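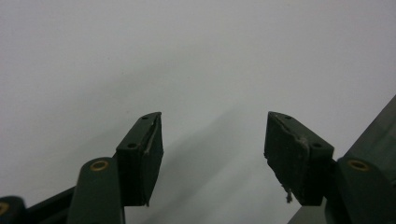
Before the first take, Monday morning.

My third day at Wudden, and they finally gave me my own gripper. I had been waiting for it the way I used to wait for snow! You hold it by the handle, you squeeze, the two fingers close, and everything your hand decides goes onto a card. At night the card goes to Pova, and Pova learns.

The pads on mine were fraying at the edges. I liked that. Other hands had been at this before me – all those squeezes, all those cups and spoons and socks, worn into a bit of ragged fuzz. I could have had new pads from the drawer, but the older ones had a grip I was already getting to know, so I left them on.

Gallagher was the name of our task list. I never learned why. Gallagher 5 was towels, Gallagher 30 was drawers with things stuck in them, and Gallagher 70 was the one everybody wanted, round objects on a flat table. Round objects are wonderful. They run away from you. You come in a hair too low and they roll, a hair too high and they squirt out like a watermelon seed, and every one of those misses is worth keeping if you go after the thing and get it back. The chasing is what Pova needed most. The summer before, at Kereo, they had trained on clean grabs only, and the arm they built would miss a plum and then stand there, closing on air, closing on air, with the plum sitting an inch away.

So I chased. I started from below the table, from the side, from way too far off. I came in slow and then I came in fast. I talked to the thing the whole time, which you aren't supposed to do because of the audio, but the audio gets thrown away – I had asked.

By lunch I had found out something about my own hand. It slows down before it arrives. Every time, a little pause, as if it were knocking at a door. I had used that hand all my life and had never once seen it do that, and when I played a take back there it was, plain as anything. I ran the take again. I must have watched it through my whole sandwich.

I told the others at the long desk and was sure they'd laugh.

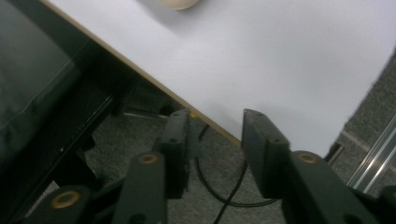 Leave the pause in, said the voice from the far end, don't you dare try to smooth it out, the last group smoothed everything and Pova came out of training like a door slamming.

So I left it in. I did the afternoon set with my hand exactly as it was, hesitations and all, and once I changed my mind halfway and backed off and came around the other side, and I kept that one too.

The new version went onto the arm a few days later. We all crowded in to look. Somebody put a ball on the table, and the arm swung out over it, lowered, and a little way above the ball it stopped. Just for a breath. Then it went the rest of the way down.

I yelled so loud they heard me in the parking lot.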